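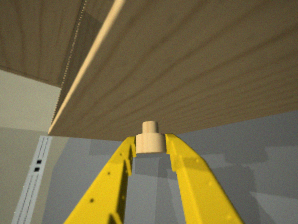 1/14
職場にロボットアームが来る話、ぽつぽつ書いていきます。私はCestitzという修理屋の部品室で、引き出しから部品を出して作業台に渡す係をやってます。要するに引き出しの開け閉めで給料をもらってる人間です。で、その引き出しを開けるのを機械にやらせようという話になりまして……

2/14
最初に聞いたのは2022年3月の朝礼でした。「部品室に自動化を入れます」の一言で終わって、次の話題が駐車場の白線の塗り直し。いやいや待って、そこもっと聞かせて!?と思ったけど、手を挙げる勇気はなかったです。

3/14
部品室は10人。朝番と遅番に分かれてます。朝礼のあと給湯室がやたら静かで、誰かが「私ら、いつまで?」ってぽそっと言ったのを覚えてます。みんなカップ洗うふりして聞いてた。私も洗ってた。すでにきれいなやつを。

4/14
導入担当で来たのがRutilio Gallegosさん。本体が届く前にまずシミュレーターで動きを作るとのことで、Stidovっていうソフトを部品室のパソコンに入れてくれました。画面の中に黄色いアームと木の引き出しがあって、つまみを引くとか、小さい物をつかむとか、そういう練習をひたすらやります。うちの棚は金属なので見た目は全然違うんですけどね。

5/14
そしてなぜか私が練習係に。理由は「引き出しに一番詳しいから」。人生で初めてそんな褒められ方をしました。ちょっとうれしかったのが悔しい。

6/14
やってみると、自分が普段どれだけ適当にやってるかがわかるんですよ。引き出しを開けるとき、つまみのどこを持って、どの向きに、どこまで引くのか。そんなの考えたことない! Gallegosさんに「いつもどう引いてますか」と聞かれて、空中で手を動かしてみたけど全然説明できなくて、結局ほんとの棚まで行って一緒に開け閉めしました。

7/14
引く向きがちょっとでも斜めだと引っかかる、というのは部品室の人なら体で知ってます。うちの棚にも機嫌の悪い段があって、みんな無意識に軽く持ち上げながら引いてる。新人さんには必ず「そこは上に浮かせてね」と言うんだけど、紙には一行も書いてなかった。
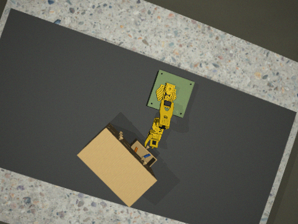

その「浮かせてね」を言葉にして書き出すのが、春からの私の仕事になりました。段ごとのクセを全部メモしたら41項目になって、自分でもちょっと引いた。遅番の先輩に見せたら「下の段、膝で押さえるのが抜けてる」と即ツッコミが入りました。膝!! アームには膝がないので、そこは棚の脚のほうを直してもらうことに。何年もみんなの膝で持ってた棚が、機械が来ると決まった途端に直るの、なんとも言えない気持ちです。

8/14
物をつかむ練習も地味に沼です。画面の中の小さい木の部品を指先ではさむだけなのに、もう、見てると肩に力が入る。自分の指なら向きが悪けりゃ勝手に持ち直すじゃないですか。あれ、すごい技だったんですね。夜、家で醤油のふたを閉めながらしみじみしました。

9/14
仕事の中身の話。計画だと、決まった部品の出し入れはアームがやって、人は確認と、型番が怪しいやつの判断と、作業台からの「なんかこんな感じのネジない?」に答える係になるそうです。最後のは絶対なくならない。今日も来た。「前に使ったちょっと長いやつ」だけで探させないでほしい。

10/14
在庫のほうはLiveckという管理システムにつながる予定で、出した数が自動で入るらしい。これは素直にありがたい! 手書き台帳の数字が1なのか7なのかで揉める時間、返してほしい。(7にはヒゲを付けてくださいとあれだけ言ったのに)

11/14
いい話ばかりでもないです。募集が止まりました。辞める人がいても補充なし、という形で人が減っていくやつ。誰もクビにはならないと説明されたし、今のところその通りだけど、遅番の子は「次の更新、聞くのこわい」と言ってます。私は練習係にしてもらえたから気楽に書けてるだけだよな、とも思う。

12/14
だから会社にお願いを出しました。練習係を交代制にしてほしい、触れる人を私ひとりにしないでほしい、と。返事は意外と早くて、ひとり18時間ずつ勤務時間内に練習を取れることに。残業でやらせる気だったらBrophy先輩(あだ名です、昔いた工場の名前から)が黙ってなかったと思う。 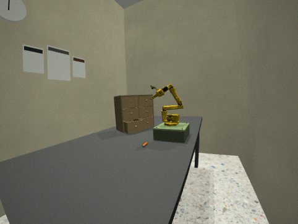 13/14
先輩の初練習の日、最初の感想が「引き出しは最後まで閉めなさい」でした。画面の中の下の段が半開きだったのが許せなかったらしい。部品室の人間だ……。そこから閉める動作ばっかりやり始めて、Gallegosさんが「開けるほうもお願いします」って困ってました。23回目くらいで、とか書きたいけど数えてないです、とにかくしつこくやってた。

14/14
本体は6月に届く予定。置き場所は窓側の棚の前で、そこに積んであった空き箱は今週みんなで片付けました。怖いのと楽しみなのと、正直まだ半々です。同じような職場の人がいたら、引き継ぎメモをどう作ったか教えてください。棚のクセの書き方、いまだに「ちょっと浮かせる」の「ちょっと」で止まってます。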